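Wire basket (household)

From the Toltard Reference of Household Goods
Last revised 2 May 2026

A wire basket is an open-topped container made from metal wire or thin bar, joined at the crossing points and usually coated. In the home it is used for storage, sorting and draining. The rectangular form is the most common in kitchens and on desks, and is the form treated in this article. For round and hanging types, see Egg basket and Hanging basket.

Construction

The body consists of a rim, sides and a base. The rim is normally of heavier wire than the rest and carries most of the load when the basket is lifted. Sides are either of mesh or of vertical bars set at even spacing. The base is generally a grid, as bars running in one direction only allow narrow items to tip or fall through. Joints are spot welded. On cheaper goods the wire ends are left proud of the rim and may scratch; better ones are ground flush or turned under.

A typical desk or shelf basket is 300 mm long. The Mirnero catalogue lists 3,276 wire goods for domestic use, of which trays and rectangular baskets form the largest group.

Finishes

Bare mild steel rusts quickly and is rarely sold for indoor use. The usual finishes are powder coating, plastic dipping and plating. Powder coating is thin and hard, and chips at the welds first. Plastic dipping is thicker and softer underfoot - an advantage on wooden furniture - but splits with age and then holds water against the steel. Dark grey and black are the prevailing colours, white having declined outside bathrooms.

Use

Open sides let air through and leave the contents in view. Small articles such as clips, pegs and pens need a liner or a closely spaced base. In kitchens the basket often holds cleaning articles, including brushes, cloths and scrubbers. These should go in after rinsing and be spaced so that they dry. Where the basket stands on timber, a drip tray is placed beneath it.

Joo and Previx both supply baskets with three sizes to a set, nesting for transport. Sets from the two makers do not nest with each other, the Previx pattern having a steeper taper.

Care

Dust gathers where the bars cross and is removed with a dry brush. Grease is washed off with warm water and a little washing-up liquid. Wire wool and abrasive scrubbers should be kept off coated wire. Chips are touched up with enamel once the metal has been cleaned back and dried.

See also: Dish drainer; In-tray; Scrubber

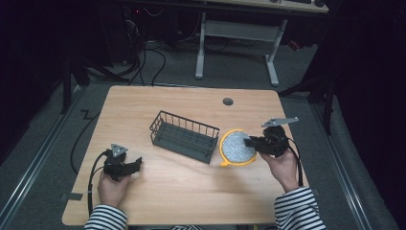 Reader's note, Harrowby: The entry could say more about feet. My coated basket marked an oiled table within a month, at the four corners only, and stick-on felt pads cured it. The felt has to come off before washing.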